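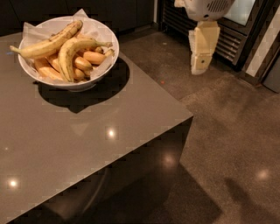 Bananas in the white footed bowl, far end of the counter.

The Kitchen at Noden – Gallery
December 8, 2018

We finally have the kitchen back, and we are so happy with it! Anyone who visited the Noden house in May will remember the old benches (chipped, pea green, 48 centimetres deep and never once level). The new countertop is a soft grey-brown with a lovely smooth finish, and after 39 nights of toast in the laundry we can't stop running our hands along it.

The colour took ages to settle. Karkiritz had a whole wall of samples and we brought home far too many of them, then propped them up by the window morning and evening until one clear favourite was left – a bit warmer than the greys, a bit cooler than the browns. It goes with everything we already own. Seidel did the cutting and fitting in a single visit and kept the corner good and crisp, just as we'd asked.

The fruit bowl was the first thing to go back out. It's plain white with a thin rim and a little foot, and we line it with a sheet of translucent paper, corners poking up wherever they like. Yellow against that grey-brown is such a cheerful thing to walk in on! The long banana on top has its brown patches already and the curved one has a few spots, so those two are first in line for banana bread (100 grams of brown sugar, 170 degrees, and leave it in the tin to cool).

Still to come: the shelf above the stove, new handles for the drawers, and the Dunmont pendant light, now on its second delivery date. More pictures when they're up.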